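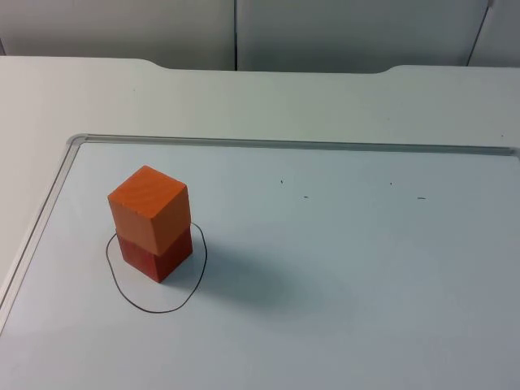
6.4 Release faults during the stacking check

This section covers faults that occur when the arm lets go of the upper block, or fails to. For faults during pickup, see 6.3. For loss of power or a stop button that will not reset, go to Section 8 and do not continue with the steps below.

The stacking check uses two cubes from the Purkgate block kit, one red and one orange. The red cube goes inside the circle drawn on the board and the orange cube goes on top of it. The check passes when the arm has backed away and both cubes stay where they were put.

Fault codes in this section

139 Release not confirmed. The controller sent the open command but the finger did not report the open position in time.
2563 Contact force above limit. The arm pressed down on the stack harder than the setting allows and stopped.

On older Camis controllers the second code is shown with a comma, as 2,563. It is the same fault.

CAUTION: After either fault the arm holds its position with the motors on. It can move without warning when the fault is cleared. Keep hands, sleeves and tools off the board until Step 3 is complete.

CAUTION: Do not pull the orange cube out from under the gripper. The arm may drop by the height of the cube.

Clearing the fault

1. Press the stop button on the pendant. Wait for the status light to turn solid amber.

2. Write down the fault code and the step number shown on the pendant. The step number is lost when the fault is cleared. A normal release is step 39. If any other number is shown, the program was edited or restarted partway through and must be reloaded before you go on.

3. Switch the controller to MANUAL and turn the speed dial to 5 percent.

4. Look at the gripper and the stack from the side, with your eyes level with the blocks. Check whether the finger is still touching the orange cube, and whether the cable loop hangs clear of the gripper.

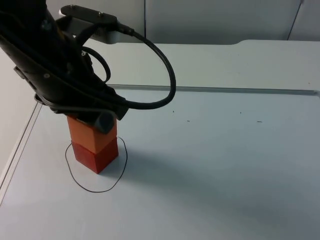
5. If the cable is caught or pulled tight, stop. Lock out the controller as described in 2.2 before you touch the cable. A tight cable can turn the wrist slightly as the arm comes down, and this alone is enough to cause code 2563.

6. If the cable is clear, press and hold OPEN on the pendant until the finger stops moving.

7. Jog the arm straight up in Z only. Do not use the HOME key here. HOME takes the shortest path, and that path can go sideways through the stack.

8. Once the gripper is well above the blocks, press HOME.

9. Clear the fault and switch back to AUTO.

NOTE: If the orange cube lifts with the gripper in Step 7, lower it again until it rests on the red cube and repeat Step 6. If it lifts a second time, clean the finger pad as described below.

Finding the cause

Code 139 is nearly always a dirty or worn finger pad. Lock out the controller, wipe the pad with a dry lint-free cloth and check it for cuts. Do not use solvent. The pad swells and will stick worse than before. Replace the pad if the surface is shiny or torn.

Code 2563 has several causes. Check them in this order:

Wrong block height. The program expects cubes from the kit. Blocks from another set may be taller, even when they look the same.
Board not seated. Press on each corner of the board. It should not rock. If it does, lift it out, clean the recess and refit it.
Table height changed. Run the touch-off routine in 4.1 after any move of the table or the arm base – even a small one.
Force limit set too low. The Nyitrai force sensor needs to be zeroed with the gripper empty. If it was zeroed while holding a block, every reading after that will be off.

CAUTION: Do not raise the force limit to make the fault go away. The limit also protects anyone whose hand is on the board.

Marks on the board

The circle is drawn by hand and does not need to be round. It is a guide for the operator only. The arm works from stored coordinates and does not look for the line. Small specks or pen marks elsewhere on the board do not affect the check. Grit under the red cube does, so wipe inside the circle before each run.

A slight twist between the two cubes is acceptable. The check fails if the upper cube tips or slides off, or if the lower cube ends up across the line.

Reporting

If the same code comes back after all the checks above, leave the arm in MANUAL and report it to Grunstead service, attention Dezső Vörös. Include the fault code, the step number from Step 2 and the date of the last touch-off.

Continue with 6.5, Faults during return to home.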